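From: Genowefa Zawadzka
To: Gasley allotments list
Subject: Re: Water butts and the standpipe rota

Sajib Miah wrote:
> Does anyone know whether the standpipe by the lower gate is
> staying off until the spring? I went down in January and it was
> dry, and the top one had a bag tied over it. I have broad beans
> under cover that need a drink now and then. Also, is there still
> a rule about how many butts you can have on a half plot? Lech
> told me one, Normunds told me as many as you like.
>
> Sajib

Sajib,

The lower standpipe is off at the stopcock and will stay off until the frosts are done. The top one is the same. It was left on late the winter before last and the pipe split under the path, and we were billed for the water as well as the repair. If you need water before then, the dipping tank behind the shed is full and you can take cans from it. Please put the lid back, it is heavy but it does slide.

On butts, both of them are half right. The rule is two on a half plot. There is no limit on a full plot as long as they don't stand on the path. Normunds has a full plot, so his answer is correct for him.

A few other things while I am writing.

1. Overflow. If your butt is fed from a shed roof, fit an overflow pipe and run it on to your own ground. Plot 7 had water standing in the onion bed for most of last winter from next door's roof. A length of old hose pushed into the top of the butt and held with a jubilee clip does the job.

2. Stands. A full butt is very heavy, and two loose bricks will not hold it. Use slabs on firmed ground. I have four spare slabs by my gate if anyone wants them.

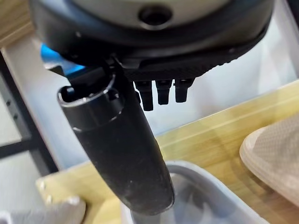 3. Hoses. The rule has not changed: hand-held only, no sprinklers, and no hose left running while you go off for a chat. When the standpipes come back on the rota will be as last year, odd plots in the morning and even plots after 5 p.m. Leopoldo has asked to swap to mornings because of his shifts and I have no objection, but he needs someone on an odd plot to change with him. Reply to him and copy me in.

4. Second-hand butts. Lech can get used 400 litre barrels with lids. They have had food in them and want a good rinse before use. Let him know how many you want before he goes to fetch them - he only has room in the van for a few.

I will write again when there is a date for turning the water on.

Genowefa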